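Prellanine National Reserve

Prellanine National Reserve is a protected area of high desert, canyon and spruce forest in the interior mountain region of the same name. It is best known for the Marulanda Basin, a broad depression of mineral springs and dry lake beds, and for the Dreker Rim, a line of sandstone cliffs that forms the eastern boundary. The reserve is managed from the gateway town of Tallix, which lies outside the west entrance and provides most of the lodging, fuel and groceries available to visitors.

Geography

The reserve falls into three parts. The western section, nearest Tallix, consists of rolling grassland cut by seasonal creeks. The central section is the Marulanda Basin, where groundwater rises through limestone and leaves pale terraces around the springs. The eastern section climbs through spruce and aspen to the Dreker Rim, the highest ground in the reserve. Snow may remain in the shaded gullies below the rim until July.

A single paved road crosses the reserve from west to east. It ends at the Dreker Rim parking area and does not continue beyond the boundary, so travelers must return by the same route. Unpaved spurs lead to the campgrounds and to the north side of the basin. The northern spur is often closed after heavy rain.

History

The springs were used as a watering place by herders long before the area was surveyed. A wagon track from Tallix reached the basin during the early period of settlement, and a bathhouse was built beside the largest spring. The business failed when the flow of the spring dropped, and only the stone foundation survives. It is now fenced and may be viewed from the Terrace Trail.

Protection was first proposed by residents of Tallix, who objected to plans for a quarry below the rim. The original reserve covered only the cliffs and the forest beneath them. The basin was added later, followed by the western grassland. The geologist Pejman Ebrahimi mapped the springs after the basin was included, and his numbering system is still used on trail signs and in the official visitor map.

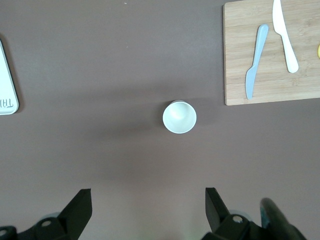 Later work on the springs has concentrated on changes in flow and temperature. Several of the outlets mapped by Ebrahimi are now dry, while others have opened farther down the terraces. For this reason the numbers on the signs do not always run in order along the trail - a frequent source of confusion for first-time visitors.

Wildlife

Pronghorn and mule deer are common in the grassland, particularly in the early morning. Elk move down from the forest in the fall and may be heard from the campgrounds at night. Black bears are present in the eastern section, and food must be stored in the metal lockers provided at each campsite. The cliffs of the Dreker Rim support nesting falcons. Climbing routes near active nests are closed during the breeding season.

Visitor facilities

The main visitor center stands inside the west entrance and contains a relief model of the basin, a bookstore and a permit desk. A smaller ranger station at the basin opens in summer only. There are four campgrounds, of which one accepts reservations. The others are filled in order of arrival, and spaces are difficult to obtain after noon on summer weekends. Drinking water is available at the visitor center and at the two western campgrounds.

A shuttle bus runs between Tallix and the basin in summer. The last return bus leaves the basin at 7 p.m. Rangers lead an evening walk on the terraces every Thursday during the same period.

Trails

The Terrace Trail is a level loop through the principal springs, built largely on boardwalk. The Rim Trail follows the cliff edge for almost 12 miles and is usually walked from south to north, with an overnight stop at Aspen Camp. A backcountry permit is required for the overnight stop. The shorter Quarry Trail leads to the site of the proposed workings, where survey cuts are still visible in the rock.

Dogs are allowed on the Quarry Trail on a leash. They are not permitted on the boardwalk or in the backcountry.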